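Jasetti course, unit 2: grasp planning on stacked dishes

In this unit we plan a grasp for a stack. The planner must choose the top bowl first and leave the plates below it for later. Write the order of objects before you run any code.

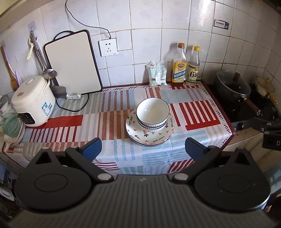

Bevach asks whether the order can be learned from the data alone. It can, but please write the rule by hand first and compare.

For a plate, the fingers should close across the rim, one on each side. Set the approach angle from the estimated tilt of the plate.

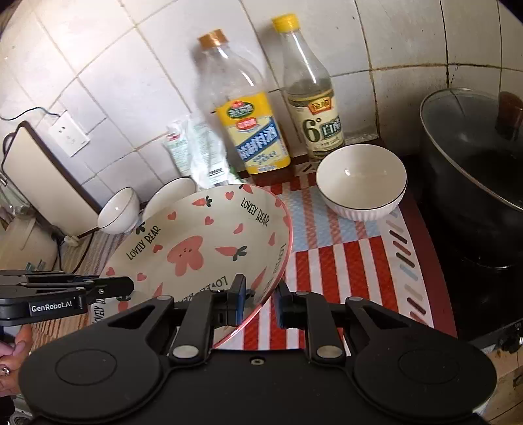 Fig. 2. Plate with pink rim, jaws open at the edge.

Homework: test your planner on 1,000 samples.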